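In defence of the paper instructions

I spent the last afternoon of July in a rented cottage in Stikdale, trying to make hot water. The boiler was a Carbone, a grey thing with one button and a light. The light was blinking. On the wall beside it the owners had stuck a small square code with the words "Scan me for help!" and I would have scanned it gladly, except that Stikdale sits at the bottom of a valley and has the phone reception of a coal cellar. To read how to light the boiler I had to put my coat on and walk up to the church.

I did this, and stood among the graves downloading 60 pages in eleven languages. Then I walked back down, by which time the screen had gone to sleep and forgotten the lot.

At what point did we agree to this? I remember when a thing came with a booklet. The booklet was dull, badly drawn and sometimes translated by a person with a grudge, but it lived in the kitchen drawer and it opened every time. It never asked me to accept cookies. My mother kept hers for every appliance she had ever owned, including several that had gone to the tip, and she could put her hand on the right one faster than I can remember a password.

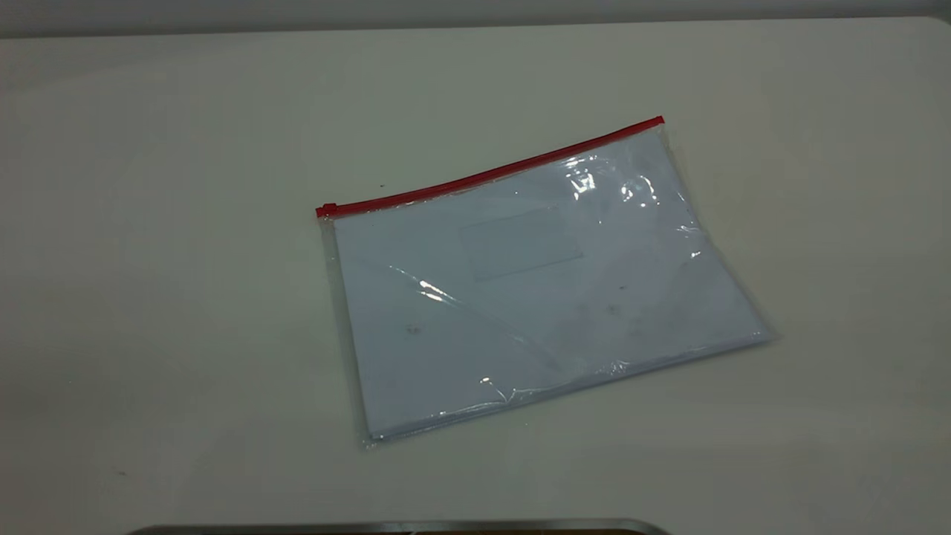

A zip pouch: clear plastic, red zip, no password.

The usual answer is trees. Paper is wasteful, and putting the manual online saves it. I would be more moved by this if the makers hadn't used the saved space for a bigger box. My last toaster, a Lunusell, came wrapped in enough cardboard to house a family of cats, along with a folded sheet in 2 parts. One part was about what would happen if I put the toaster in the bath. The other told me to visit the website. On the question of what the little snowflake button did, the cardboard was silent. So was the website, as the toaster had been replaced by a newer toaster and the old page now led to a picture of a smiling woman with a bagel.

I grant that most people never read the booklet. I rarely read it myself. But I don't read the fire notice on the back of a hotel door either, and I would like it to stay there. You don't keep instructions for the day you unpack the thing. They are for three winters later, at night, when it is making the noise.

There is also the matter of who gets left out. A neighbour of mine, well past 70, was sent an engineer who fixed her heating and told her that the settings were "all in the app". She has no app. She has a telephone with a cord. She now goes next door to have her own radiators turned down by a boy of fourteen, who charges her in biscuits, and everyone involved seems to think this is progress.

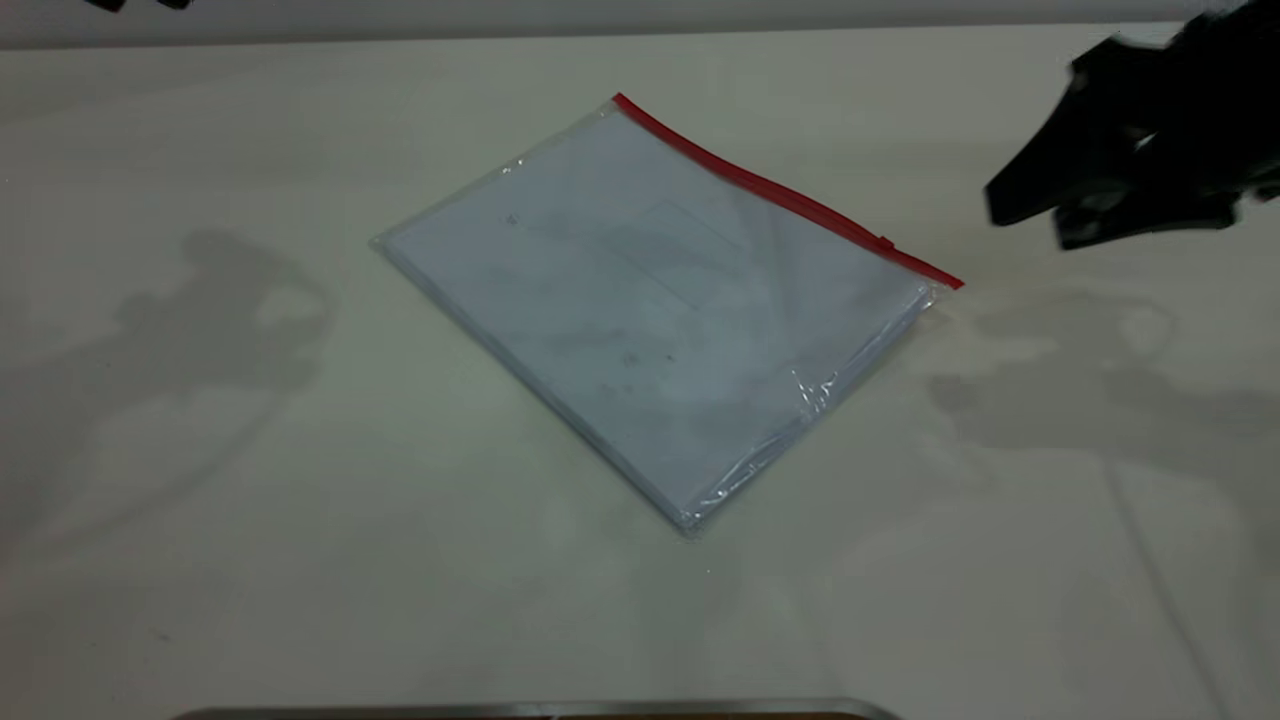
Then there is the video, which is worse. I once needed to know which way to turn a valve. The answer was "left". To get it I watched some 40 minutes of men in garages, each of whom began by welcoming me back, though I had never been before, and asked me to subscribe. One had music. A booklet would have had an arrow.

I have been told I could print the things out, and these days I do. I print the pages in English, leave out the bath, and put the rest away where I can reach it. It uses my paper and my ink, which at the present price of ink makes it the most expensive booklet ever issued with a dishwasher. The makers of my dishwasher, Pornico, had set theirs sideways, in white letters on a black background. A whole cartridge went on telling me where the salt goes.

All I ask is a bit of paper in the box. It needn't be thick. Put the warnings online, where they can run to any length and be ignored in comfort, and give me one sheet with the drawing, the arrow and what the blinking light means. The Carbone, for the record, wanted its button held down for ten seconds. That was on page 52. I washed my hair at a quarter to nine.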